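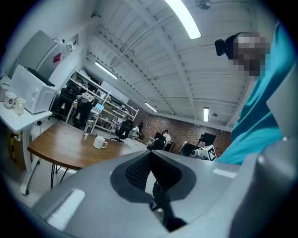
Threads > Home and shop automation > Can a machine clear a table yet?

1/ People keep asking me whether a machine can do chores yet. My answer for October is the same as it was in spring: some of them, slowly, if you set the room up first.

2/ I keep a list of plain jobs from houses and small shops. Wipe a counter, sort screws into bins, hang up a wet towel, clear the mugs after a break. There are 73 jobs on it now. I add one when somebody complains to me about having to do it.

3/ Of those 73, I would call 11 solved. By solved I mean I could leave the building and expect the job to be done when I got back. Floor vacuuming is on that list. So is moving full totes from one marked spot to another.

4/ Mugs are not on the list. I get pushback on this every time – there are plenty of clips of arms picking up mugs. Picking up a mug is fine. Clearing a table means finding all of them, noticing which ones still have coffee, carrying them level and putting them somewhere sensible.

5/ The handle is a bigger deal than you would think. If it faces the wrong way the grip has to change, and a grip change next to a full glass is where I see the most trouble.

6/ I think the useful work right now is in recording people doing the job by hand with the same kind of fingers the robot has. You get the small corrections that way. A person nudges a mug a half inch before lifting it and doesn't know they did it.
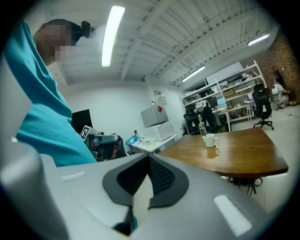

One white mug on the wooden table, soft finger pads up front.

7/ Numbers from my own notebook, for the mug job only. Kivine, the two-arm setup I've been following, had 291 tries at clearing a table. It finished 28 with no help from a person. Most of the rest got partway and stopped, which I'd take over a broken glass.

8/ Somebody will reply that almost 10 percent is terrible. For a dishwasher it would be. The same setup couldn't finish any last year, on the same table with the same mugs.

9/ Shop-floor work is ahead of housework and I expect it to stay there. The parts bench at Kerslake has the same trays in the same places on Monday as it had on Friday. My kitchen doesn't look the same at noon as it did at breakfast.

10/ Lighting matters too. Overhead tubes on a glossy tabletop give you reflections, and a clear glass is hard to find in them. If you run a shop and want to try any of this, start with solid-colored cups and a dull table.

11/ Cost, for the people who asked. Lurnenance quoted a bakery in Zuletbridge for a tray-stacking cell and the bakery said no. The machine could do the stacking. It couldn't do the four other things the morning person does between stacks – answer the door, check the oven, wipe up, find the lid.

12/ That's my main worry about the "yet" question. A chore in a real place is usually several chores mixed together, and we test them one at a time.

13/ Laundry folding I'm leaving for another thread. Short version: towels yes, fitted sheets no, and shirts depend on who is judging.

14/ If you have a job for the list, reply with what it is and what goes wrong when a new hire does it. The second part helps me more than the first.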